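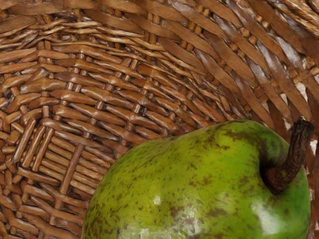
Léonie Tessier: I would not put them in the fridge at all, even in September. Mine became brown in the middle after 5 days.

pomme_sure wrote:
Thank you Léonie, but every book I have says that pears must first be cold and then come to the kitchen to ripen. My tree is an old one from the Plomholm nursery and the fruits are still hard like stones. I picked over 20 kilos, so I can't eat them fast.
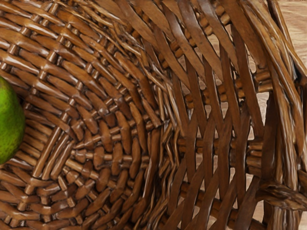

I also wanted to ask about the stem. My neighbor presses the flesh near the stem with his thumb, and if it gives a little, he eats the pear the same day. I do this too, but then I leave marks on the skin.

Armelle Guillot wrote:
The neighbor is right. Press softly -- one time, not every morning! The color tells you very little with many kinds.

Sylvain Fleury wrote:
I disagree with Léonie. It depends on the kind of pear. Winter pears need the cold, summer pears need almost nothing. Which kind do you have?

pomme_sure wrote:
I don't know the name, the label was lost. I will keep half in the cellar and half upstairs and compare.
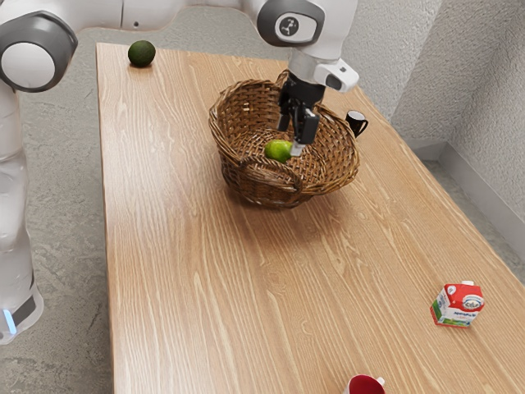

For the cellar I have wooden trays, and I will lay the pears in one layer so they don't touch. Is newspaper between them a good idea, or does it keep too much moisture?

Úna Ó Néill wrote:
Newspaper is fine, I change it every 7 days. Throw out the soft ones quickly.

Léonie Tessier wrote:
Still no fridge for me, but a cellar I can accept :)

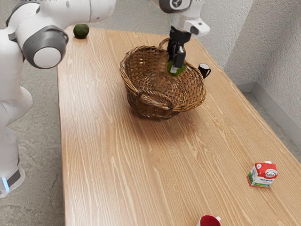
Wicker basket on the long table

Sylvain Fleury wrote:
Please write again when you have cut the first ones from the cellar.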